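Small stuff storage – tips for the junk drawer, the sewing box and the workbench

Posted by Trudy Brunton, August 11, 2019

OK quick one this week, we're painting the hall and I have maybe half an hour. A bunch of you asked how I keep the little stuff under control. Screws, buttons, picture hooks, half-used glue, that bag of rubber feet that came with the bookcase. So. No big system. Just what works at our place.

EMPTY IT ALL OUT FIRST

Whole drawer, upside down, on an old sheet. Don't try to sort inside the drawer. I've tried, you just push things from the left to the right and feel busy.

Then piles. Big dumb piles. Metal things, paper things, sticky things, electrical things, no idea what it is. The no idea pile goes in an envelope with the month on it. Mine says February and I haven't opened it yet, so out it goes this weekend.

DEAD BATTERIES

Get them away from everything else. Tape over the ends, into a jar, jar by the back door so it leaves the house when you do. Nine volts especially – those should never roll around with loose screws or steel wool.

SCREWS AND NAILS

Baby food jars are fine. Lids screwed to the underside of a shelf, jar twists up into the lid. My dad did this in the Tidport house and I've copied it everywhere I've lived since. Two screws per lid, not one, or the lid spins when you try to get the jar off.

Don't sort by exact size unless you build furniture for a living. Short, medium, long. Wood, drywall, machine. Done.

Any screw with a chewed up head goes in the trash the same day. You will not use it. If you do you'll be sorry.

BUTTONS

On a safety pin, by set. The spare that comes in the little bag with a new shirt – write on the bag which shirt. "Blue stripe, Ko." Otherwise you've got 49 little bags and no clue what goes with what.

BUY THE BOX LAST

Everybody buys the box first. Me too, for years. Sort, look at your piles, THEN go get a box that fits the piles. I got a Sarnholm one with 12 little squares when what I had was mostly long skinny stuff. Pencils, brushes, zip ties. Useless. Gave it to my sister for beads and she loves it.

Things to check in the store:

Lift it by the handle and shake. If the latch pops when it's empty it'll pop when it's full.

Can you see in from the side? Stack three and you only ever see the sides.

Do the dividers go all the way to the bottom. Washers slide right under the ones that don't. Ask me how I know.

Will it fit the shelf with the lid OPEN. Measure that. I didnt.

GLUE, PUTTY, ANYTHING IN A TUBE

Own compartment, always, nothing else in with it. Tubes leak at the crimp, or the cap cracks, and then everything next to it is one solid lump. A scrap of wax paper under them saves the box.
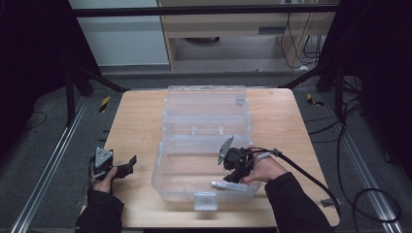
Squeeze from the bottom and fold as you go. A binder clip holds the fold. Wipe the threads before the cap goes back on, every time, even when you're rushing. A little smear of petroleum jelly on the threads of super glue and the cap comes off next time without pliers.

Write the date you opened it on the cap end in marker. Wood filler I give 90 days once it's open, then I poke it with a toothpick. Crumbly, it goes. Still soft, it gets to stay.

And cap side down if you can stand them up, in a short mug or whatever. Less air at the top, less waiting for it to come out.

LABELS

Masking tape and a marker. I had a label maker, the Plaselau one, and it ate a roll of tape every time I changed my mind. Masking tape peels off, and you will change your mind. Put the label on the front AND the lid.

If the tape leaves gunk, cooking oil on a paper towel, leave it ten minutes, then dish soap. Works on jars too. Not on bare wood, it'll stain.

CLEANING A PLASTIC BOX

Warm water, drop of dish soap, old toothbrush for the corners. No scouring pads on clear plastic or it goes cloudy and stays that way. Nail polish remover is worse – it can melt the surface. Let it dry all the way with the lid up before you put anything metal back in. Overnight is good. Rust spots on a sewing needle will mark fabric and you wont see it till you iron.

KEEPING IT THAT WAY

One small "landing" dish on the counter for things in your pockets. When the dish is full, put away what's in it. Takes 6 minutes, less if there's coffee.

Kids' stuff gets its own dish or yours is full of doll shoes by noon.

Next time is paint rollers, and whether you can really keep one in the freezer between coats. Got two in there now next to the peas. Back to the hall.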